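Frandsen Laundry Room opens its mesh bag folding table in Nollport this April

NOLLPORT - Anyone who has ever pulled a tangled heap of net bags out of the dryer will be glad to hear that Frandsen Laundry Room is giving them a table of their own! Starting in April, customers can drop off their white mesh along with the wash and get it back smoothed, folded and stacked, ready for the drawer.

The shop on Trotia Street has handed out 385 mesh bags to its regulars, and a good many came home in a ball.

"Mesh is slippery stuff and it loves to roll up at the edges," said owner Revathi Pillai. "You take a little pinch, you lift, you lay it over, and you don't rush - my aunt taught me that with curtains."

Folding costs nothing extra for orders of 4 bags or more. Drop-off is open until 6 p.m., and late on Friday.

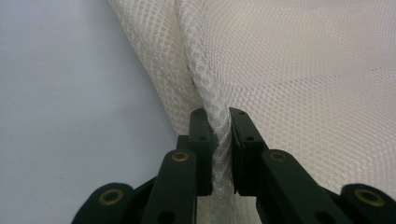
White mesh on the table, with its fine open weave

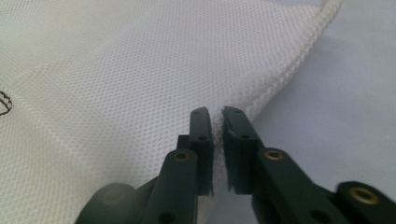 By Asanka Abeysekara, for Frandsen Laundry Room

Customers who would like to try folding for themselves are warmly invited to stop in and ask at the counter.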